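Rowbotham Users' Forum
Winding and Covering Machinery > Maintenance

Thread: Tension variation on a Jelero paper covering line

T_Parisi
We operate a Jelero covering line with eight spindles. Since November the paper overlap on two of them has drifted whenever the line restarts after a bobbin change. The brake pads have been replaced and the pay-off arm checked. I should be grateful for advice before we order new brakes from Tritix.

Esmaeil Kermani
Please confirm the running speed and whether the bobbins are stored in the winding hall. Uneven paper moisture will produce the same fault. I would not recommend new brakes at this stage. 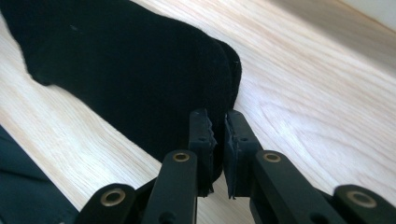 T_Parisi
The line runs at 90 per cent of rated speed and the bobbins are kept in the hall. Moisture was considered, but all spindles draw on the same delivery of paper and only two are affected. Fibre on the guide rollers seems to me more likely. Black knit shows it well, as with the tiny light speck of lint on the upper left of the sock, whereas on our pale rollers a build-up is easily missed.

flerano_works
I must disagree with Mr Kermani. We had this fault at Flerano for over 14 weeks and the brakes were the cause. The pads were sound but the drums had worn oval. Cleaning the rollers made no difference.

Esmaeil Kermani
An oval drum would give a variation on every turn, at any speed. Mr Parisi reports it only on restart. The two cases should not be treated as one.

flerano_works
Ours was also worst on restart. I would ask that the drums be measured before they are ruled out.

T_Parisi
Thank you both. The guide rollers will be cleaned at the next stop and the drums measured with the bobbins removed. The order to Tritix is on hold until I have the readings.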